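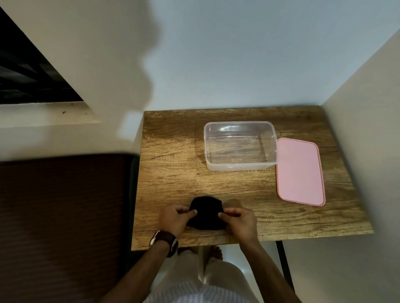

From: Maricruz Galindo
To: Irkside seed swap list
Date: Friday, March 27, 2026
Subject: Re: beans, and the hall

Quick one, on my way out the door.

Hall is ours 11 to 2, same as last time. Side door, front one sticks. Tables are there already, bring your own chairs if your back is fussy.

> Is anyone bringing pole beans this year? Also do we
> label by year or just by variety? I have a bunch from
> Espinoza's plot with nothing on them but "good ones".
> Can I still bring those?
> - Fakier

Yes to pole beans, I have 8 packets of the purple and a jar of something flat and speckled. Both on the label please, variety and year. Unlabled is fine for the free box but not the main table, we had the squash mess last April and I am still pulling out gourds.

Tomatoes: too many. Really. If you have peppers or any kind of onion bring those instead.

Huleter wants to know if cuttings are ok. Yes, if they're rooted. No mint!!

Small envelopes, I ordered 3000 by mistake so take a stack home. Pens too.

Can somebody reply re: the sign for the road? Need to know by tonite.

Maricruz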